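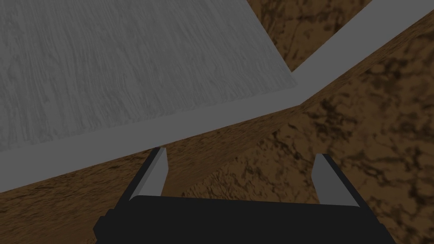

Let the learner be bored

By Balthasar Ortner

Since two years I teach robots by remote control, first in Plavitz and now at Clalthorpe. I want to defend an opinion which my younger colleagues do not like. I think we should show the robot less, and show it slower, and we should not throw away the boring parts.

The usual way is well known. A person sits with a controller and moves the arm through the task. He does it again and again, and then somebody cleans the recordings. Cleaning means that the waiting is cut out, the hesitation is cut out, and every attempt that looks clumsy goes to the trash. What is left is very nice to watch. I have made many such recordings myself and I was proud of them.

In April we had 473 recordings of one task, which was to take a cup and put it on a shelf. After cleaning there were 300. The colleague who did the cleaning worked carefully and I have no complaint about him. But when I looked at what he removed, I found nearly all the moments where my hand had gone a little wrong and I had corrected it. I went too far to the left, I stopped, I opened the fingers again, I came back. For me these are the most valuable seconds of the whole day. How shall the machine learn to come back, if it has only seen people who never went away?

My friend Morrison does not agree. He says that a robot copies everything, also the bad habits, and if I hesitate in front of the cup then the robot will hesitate in front of the cup until the end of its life. He is right in this, I have seen it. One of our arms made a small shake before each grasp and it was my shake, from too much coffee. It is a strange feeling to see your own nervousness in a machine.

Still, I would separate two things which he puts in the same box. A shake teaches nothing. A correction teaches a lot. To tell them apart you need a person who was there, or at least a person who has held the controller for some weeks. In Fletimness, where I worked for a short time, the cleaning was given to people who had never touched the robot. They could judge only if the movement looked smooth.

I would also like that we move the arm by hand more often, when it is safe to do so. With the controller I forget that the arm has weight. With my hand on it I feel where it does not want to go, and I choose another way before there is a problem.

My proposal is modest. Before a recording is deleted, the person who made it should watch it one time and write one sentence about it. It costs some minutes in the afternoon. Morrison has promised to try it with me on the next task, and he will bring his own controller.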